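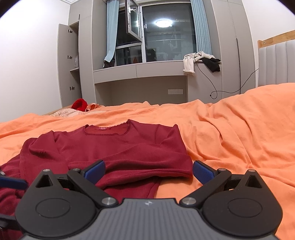
4. House rules for bimanual garment collection

I'll say up front that I didn't want to write a rules section. When we started Prekadine I had a half-page of notes taped inside a cupboard door, and I really thought that would do it. Then we had 2,059 garment episodes from 64 homes, and I had to throw out 700 of them, and most of those went in the bin for reasons a slightly longer page of notes would have caught. So we wrote the longer page. What follows is that page with the grumbling put back in (the version our collectors carry is much more polite).

The setup is the one from Section 3: one collector, a hand-held gripper in each hand, a camera on each gripper, a bed as the work surface. We record both streams and we keep them separate. Figure 3, at the head of this section, is a view from one of those cameras, with the open fingers pointed at a maroon long-sleeved top and one sleeve folded in across the front of the body. I'll come back to it a few times, along with Figure 4.

4.1 The surface

Use the bed as it is. This was the first real argument Kavitha Kurian and I had about the protocol, and she won it. I wanted a flat gray mat under everything, same size, same color, every home. I had even bought the mats! Her point was that a policy trained on a mat learns to fold on a mat, and that the wrinkles in a duvet are half of what makes the job hard. A fingertip pad that comes down next to a sleeve on puffy bedding can catch bedding too, and we want that in the data.

So the rule as it stands now is:

Rule 1. Leave the bedding on. Smooth it once with the flat of your hand before the first episode and then let it be. Don't re-smooth between episodes.

Look at the orange bedding in Figure 3. It's fairly flat up by the collar and badly rumpled off to the right, where it heaps up toward the headboard. Under the mat protocol I would have marked that as a setup failure. Under Rule 1 it's fine. The one thing we do ask is that the garment and the bedding differ enough in color that a human annotator can trace the hem without zooming in. Maroon on orange passes. We had a run of navy shirts on a navy blanket from one home in Birham and I still feel bad about the person who had to label those.

4.2 What else is in view

Bedrooms are full of stuff. Bedrooms are also private, and our consent form covers the room but can't cover a letter somebody left on the pillow. We went back and forth on how much tidying to ask for, and we settled on very little.

Rule 2. Before recording, take out of the camera's reach anything with a face, a name, an address or a screen that's on. Leave everything else where it lives.

"Everything else" is meant broadly. Clothes on the sill can stay. A wardrobe door can stand open with a bag on the shelf. A cable can hang down off the ledge, as long as it stays clear of the work area. Early on, some collectors cleared the rooms so thoroughly that the homes started to look alike, and I'd much sooner have the curtains and the odds and ends.

Garment labels get their own line in the protocol because people kept asking. A printed care or brand label at the neck is okay. A handwritten name tape isn't, so turn the garment or pick another one. The label inside the neck in Figure 3 is a small reddish thing with markings I can't read in the image, and the reviewer passed it on that basis.

Windows are the item I got wrong. My first draft only talked about daylight, glare and closing the blinds. It had nothing to say about dark glass, which is a pretty good mirror with the room light on. In Figure 3 the big right-hand pane shows a bright oval ceiling light plus some faint rails and hanging shapes. No harm in any of that, but a different angle could just as easily give you a person across the room who never signed anything. We added this in October, after I'd read through the first set of reviewer comments:

Rule 3. If the glass is dark, check it for people before you start. Draw the curtain if anyone who hasn't consented might show up in it. Otherwise leave it, and tick "reflective" on the sheet.

The tick matters more than you'd think. Anyone who wants to train without reflections can filter on it, and anyone who wants to stress-test with them can do the opposite.

4.3 Hands, tools and starting pose

Every episode starts with both grippers open. Not half open, not resting on the cloth with the pads pinched together. Open fingers give us a clean zero for the width signal, and they make it easy to line up the two streams afterward. If a collector starts with one gripper already closed, we can sometimes rescue the episode by hand, but it takes ages and I've stopped offering.

Rule 4. Start open, pads facing each other, and hold for a slow count before you move in. Let the other gripper into view if it ends up there.

That last bit replaced an older rule that said to keep the other gripper out of the picture. I can't think of a worse rule I've written. With a top this size on a bed, two tools working on one garment are going to see each other, and collectors trying to dodge it were moving like they were carrying soup. Partial views of the other tool are useful anyway, as they tell the model something about where the second hand is when the pose tracking goes soft. The same goes for the collector's own clothes. A knee or a sleeve at the edge is fine.

We also check the pads and the hardware at the start of each visit. The checklist is short: both pads seated, pivot screws in place, linkage pins in place, nothing rattling. You can do most of it by looking down at the tool in your hand. Lint and specks on the housings don't matter. Lint on the pads does, a lot, so wipe those.

Figure 4. Maroon top on the bed with sleeve fabric layered across the chest. The near gripper is open with one pad just in front of the hem; part of a second gripper is in view at the right.
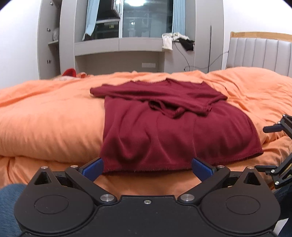

Hala Shehata
Kotian group, Wallesholm
Section text last revised Aug 29, 2020

4.4 When to say "folded"

I left the hardest one for last, and I'm not sure we've got it right even now. What counts as a fold? In our first release we let collectors mark each sub-step themselves (sleeve in, other sleeve in, hem up, done), and agreement between collectors was awful. One person's "sleeve in" was another person's "I'll get to it in a second."

Figure 4 is a handy case to argue over. There's sleeve fabric lying across the chest in overlapping layers, one narrow end pokes out past the left side of the body, and near the middle a loose loop curls down with a dark opening in it. Is that a sleeve step completed? Kavitha says yes, since the fabric is on the body and the hem is still free to work with. I say the end sticking out past the side should make it a no. We showed the image to the other reviewers and they split too, which made me feel slightly better about the arguing.

Our compromise is to stop asking the question during collection at all:

Rule 5. Collectors mark only the start and the end of the episode. Sub-steps are labeled later, by two annotators who haven't talked to each other, and both labels ship with the data.

Yes, it costs more. It also means you can see the disagreement in the release instead of having it averaged away by whoever was most tired that afternoon. If the two labels differ we don't break the tie. I know some groups do, and I get why, but a tie-breaker here would mostly be recording my own taste in laundry.

A few smaller points that didn't earn a number. Don't straighten the hem by hand in the middle of an episode. If a gripper loses the cloth, keep going and pick it up again with the gripper -- those recoveries are some of the best material we have. If you really do have to step in with your fingers, end the episode there and mark it "assisted" on the sheet. Uneven hems, scalloped necklines, ribbed or fuzzy fabric: all welcome, and please don't swap in a neater shirt because the first one is being difficult.

4.5 What the rules don't cover

The five rules are for soft garments on beds, with one collector holding both tools. We haven't tried them with two collectors, and I suspect Rule 4 would need a rewrite. They say nothing about floors or tables. Kavitha has started a set on a kitchen table and tells me the edge of the table changes everything about how people bring the hem up, so that will need its own page. The collector sheet, the reviewer sheet and the filter tags are all in the supplementary material, along with the older drafts, including the mat protocol, which I've left in unedited.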